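Grurstead Manipulation Community Help
Section: Methods and Evaluation
Tags: imitation learning, wrist view, soft objects, held-out tests

Should near-duplicate starting positions be removed before reporting a success rate?

Our department is preparing an internal report on a grasping policy trained from demonstrations. The training set holds 2828 episodes, all recorded on one bench with a two-finger gripper and a wrist camera. The objects are small soft goods such as pouches, cloth cases and folded towels. We held out 17 objects for testing and ran each of them from the same set of starting positions.

A reviewer at our partner site in Plollton has pointed out that many of the test starts are very close to starts in the training set. The objects are new, but the places where they lie on the table are not. When the close matches are removed, the success rate falls by 29 percentage points. The reviewer asks that only the lower figure be reported. Our position is that the higher figure is also a valid result, as the policy had never been shown those objects.

We would be grateful for guidance on which figure belongs in the summary, and on whether there is an accepted distance below which two starts are considered the same. We measure distance between object centers and do not at present record the angle.

3 answers

Answer 1 (accepted)

Both figures should be reported, and the summary should state which question each one answers. The first concerns new objects in familiar places. The second concerns new objects in new places. A reader who is given only one of them will assume it covers both.

There is no accepted distance. The Hrubý split, which several groups on this site use, sets the threshold from the width of the gripper opening, so that two starts count as the same when one grasp would serve for both. This is a reasonable choice for rigid objects. For soft goods it is less safe, and the angle must be recorded as well. A long pouch turned by a small amount presents a different edge to the fingers even when its center has not moved, and fabric that bunches near a zipper may be gripped or missed depending on which end is closer.

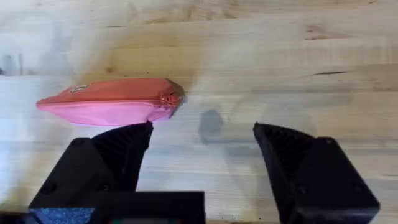
It is also advisable to check whether the policy is relying on shadows. With a fixed lamp, the arm's own shadow falls on the table in a way that depends on where the arm is, and a network can learn position from that alone. Repeat a portion of the test with the lamp moved. If the rate drops for familiar places and stays level for new ones, the first figure is inflated and the report should say so.

Answer 2

We had the same problem with Flirkus logs. Removed the duplicates, retrained, and the difference mostly went away. I do not have the numbers to hand.

Answer 3

The accepted answer is sound, with one addition. Please run the full test with at least 3 training seeds before deciding how to word the summary. In our laboratory the spread between seeds was nearly as large as the effect under discussion - and this was found only after the report had been circulated.

Comment from the original poster: Thank you. We will report both figures, add the angle to the log and repeat the test with the lamp moved. The question of seeds has been referred to the group that manages our computing time.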